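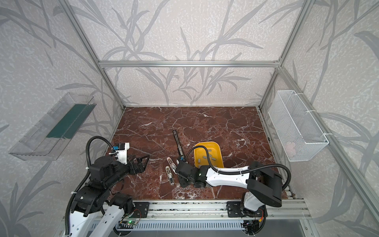 Yellow tray on the marble-pattern surface, grey leaf wallpaper behind.

Birby yellow sorting tray, Flidari marble-pattern bench film and Riltis leaf wallpaper: a review

I do a lot of small-parts work, mostly sorting and laying out bits before they go somewhere else, and I've changed most of what's on and around my bench since November. Three of the things I bought are reviewed here, with a short note on storage at the end. I paid for all of them.

The tray first. Birby sells it in three colours and I chose yellow. The corners are rounded and the sides are low and sloped, so you can slide a piece up the side with a fingertip and pick it off the lip. With a square-sided tray I was always digging at the corners with a fingernail. Small grey blocks show up very well against the yellow. Against the marble pattern they're easy to lose, especially if they land near one of the pale veins.

It's light, and that's my main complaint. If you lean on one side the other side lifts, and it will slide if you reach across it with a sleeve. I put four dots of clear rubber under mine and that fixed most of it. At $12 I can live with sticking on my own feet, but they should come with it.

It wipes clean with a damp cloth. Mine has a few faint scratches on the bottom from metal parts, which you only see at an angle. 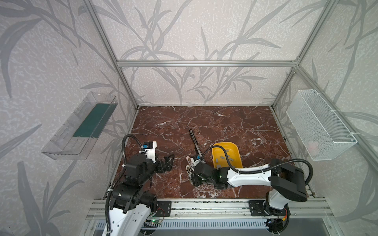 Wire basket on the right, clear acrylic shelf on the left.

The bench film is the Flidari reddish-brown marble. It's a printed surface and won't fool anyone up close, but the colour is even across the roll and the white veins don't repeat in an obvious way. I ordered the 131 cm width and trimmed it with a utility knife. The backing has a grid printed on it. The grid was out of square by a couple of millimetres at one end of my roll, so check yours against a steel rule before you cut.

Putting it down took me most of an afternoon. Start from the middle and work out with a felt squeegee. I had two bubbles at the back, pricked them with a pin and pressed them flat. The dark colour hides marks well but shows dust, and pale dust worst of all. Clear glass is harder to spot on it than I'd like, too. I now put vials down in the same place every time.

The wallpaper is from the Riltis bamboo range, pale grey with big darker leaves over a speckled white ground. I used it on three sides. The pattern is large, so allow extra for matching if you care about that. I didn't match mine at the corners and it doesn't bother me. It's a quieter background than the bare boards I had before, and it takes the glare off in the late afternoon. One seam has lifted slightly near the top and will need regluing.
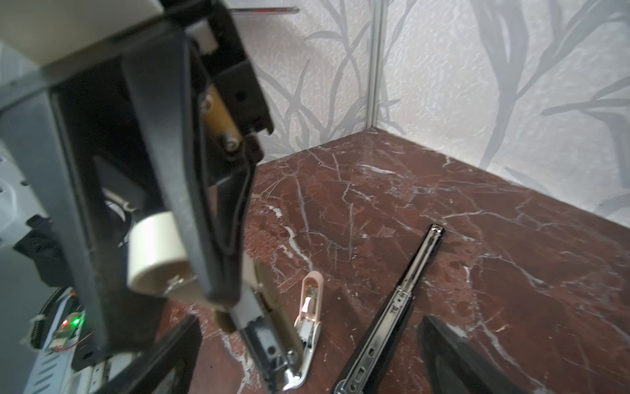 After months of daily use the film has picked up a few small nicks. They tend to follow the spots where metal gets put down hard. You can touch them in with a brown marker if they annoy you. I'd still buy it again over paint, which chipped on me within weeks.

On storage, the clear acrylic shelf on the left wall is good for flat things and shows every fingerprint. The white wire basket opposite is held to the post with two zip ties. Long and narrow suits that wall, but very small items need a bag or they'll find the gaps.

Scores: tray 8, film 7, wallpaper 7. The film was $40 a roll and I used one.

363 shares | 4 comments

benchtop_bits
Does the film cope with heat? I solder on mine.

dusty_shed
I had the same tray in white and gave up on it, couldn't see a thing in it. Might try the yellow.

Tawhiri Hobby Room
We have the grey marble version and it shows the dust less, if that helps anyone choosing a colour.

mapleandpine
Our grid was crooked too. Good tip about the steel rule, wish I'd read it before cutting.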